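Posted in: Equality, Life in Noludia, Politics for slow readers

Print this post | E-mail this to a friend

The petition against the partnership register

I have now read the whole petition, with the annex, and I want to write down what I think before I forget the details. Many people in Noludia talk about it and I have the feeling that most of them know only the first page, the one with the drawing of a mother, a father and a pram.

For readers who are not from here: in spring our regional assembly agreed that couples of the same sex can sign a partnership register in the town hall. It is not a marriage. It gives the right to visit the partner in hospital and ask the doctor questions, and the right to stay in a rented flat if the partner dies. It says nothing about children, nothing about churches and almost nothing about money. I would have liked more, but I was glad to have it.

The petition wants to stop the register before it opens. It has 2490 signatures, and this is enough to force a new debate in the assembly. The group behind it calls itself Mutik. I had not heard this name before the winter. On their website they write that they are ordinary parents, and perhaps many of them are. But the text of the annex is not written by ordinary parents from Noludia. It speaks about "school boards" and "county clerks", and we have neither of these. Somebody has translated it from English, from another country with another system, and did not even take the time to change the names of the offices.

I translate for my living, so I notice such things. There is one sentence which says that the law will "open the floodgates". In our language this picture does not exist, and the translator has made from it something about opening the doors of a lock on a canal. We have no canal either. I laughed when I read it, and then I felt a bit sick, for the next paragraph compares people like my friends with a disease.
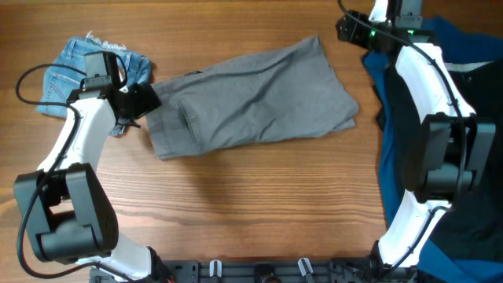
Denim shorts and something grey on a wooden table.

In July I went to the public meeting in Skidska, where Mutik presented the petition. It was held in the hall behind the bus station and it began at seven in the evening. The hall has place for 100 people and it was full, with more standing in the corridor. I had prepared a question on paper, as I become nervous when I must speak in public and then I lose the articles.

The first speaker was a guest from abroad. He spoke for a long time about the fall of Rome. He also said that small regions are "the last wall", and people clapped. I do not think that we are a wall. We are a place with two bakeries and a bad train connection, and a few couples who want to be allowed into a hospital room. I did not say this, it came to my mind only on the bus home.

When the time for questions came, I asked which article of the new law gives anybody the right to change what is taught in the schools. This is what the first page of the petition claims. The chairman answered that it is not about single articles but about the direction. I asked again, and he said that others were waiting. A woman in my row told me that I should be ashamed. Another woman, much older, touched my arm when I went out and said "good question". She had signed the petition herself, she told me, at the market in Lam, and she had thought it was for keeping the primary school open. I don't know how many signed like this and I will not pretend that I know. Some of the people in the hall knew very well what they had signed.

After the meeting I wrote to my deputy in the assembly. The answer was polite and empty: he "follows the discussion with attention". I wrote a second time and asked simply if he will vote to keep the law, yes or no. Until today there is no answer.

What bothers me most is that we discuss the petition as if it was a storm that came over the hills by itself. A text like this has authors, and the guest speaker has a travel budget. I would like our local newspaper to ask who paid for the hall and for the coloured leaflets which were in every letter box of my street. The newspaper printed a nice photograph of the meeting and the number of signatures, and that was all.

The debate in the assembly is open to visitors. You must register at the gate office, and you may not bring banners inside. If you live in Noludia, please write to your deputy also, with your own words and with your address, as they do not count letters without address. The law is number 343 in the regional collection, and it is roughly four pages long if you print it. I will go on the bus from Skidska, the early one.

Filed under: Equality, Life in Noludia

Contact | © The author, all texts and mistakes | Back to top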